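The upright cutlery tray, reconsidered

Satish Menon has been telling readers of this newsletter for months that forks belong on the table, standing up in a tray, and that drawers are finished. I tried it for nine days. I'm not convinced.

Spoons hide behind other spoons, and the big ceramic one takes up more room than it earns. Chopsticks are worse – they want to lie down, and sooner or later one ends up on the tablecloth.
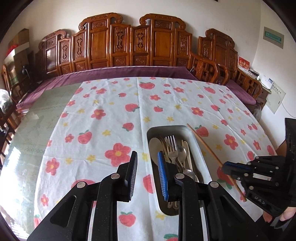
What readers say

Margit Granström likes hers because guests help themselves. Fair enough. Abbas Zamani went back to his drawer in September and says he doesn't miss the tray, except when washing up. Mine stays until the strawberry cloth needs washing, and then we'll see.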